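Tenov arm sleeves and service kits: what I'd budget for

I run the small equipment side at Hullier, and people ask me all the time what a kitchen-capable arm costs to keep going once you've paid for it. So I've put my notes on one page (updated Dec 18, 2018), mostly so I can stop typing the same email! The short version is that the arm is the easy bit to plan for, and the sleeves, cables and fingertips are where the money dribbles away afterwards.
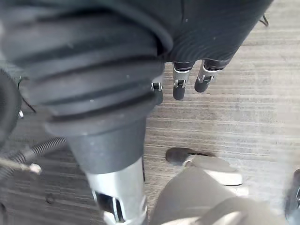
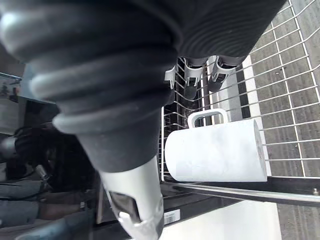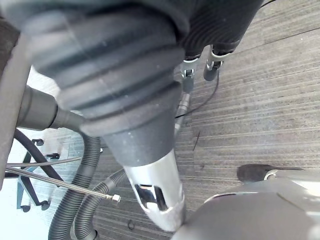 Last one is sink work, with the fingers up against a pink plate:

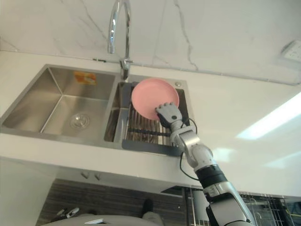

Do I need to buy the service kit at the same time as the arm?

You can add it later, but I'd order both together. The kit is £400 with an arm and goes up by £191 if you buy it separately, and delivery on its own takes 9 weeks from the Cledis warehouse (longer over December, sadly). I've had customers wait and regret it.

The kit has one ribbed sleeve, a set of finger pads, cable clips and the little spanner everyone loses. Spare sleeves come in the standard length only. If you've got the older Cho wrist, tell me before you order, as the collar is a different diameter and I'd much rather sort that out before anything goes in a box.

For planning, I put a line of £1000 a year against each arm doing dishes and general kitchen jobs. Some years you'll spend half of it. Then you'll snag a cable on something and be glad it's there! Ask whoever signs off your spending to keep it apart from the purchase money, or it gets swallowed up by shelving and extension leads (mine did, twice).

Prices are without VAT. Trade accounts get the kit price on spares as well, so do mention it when you ring.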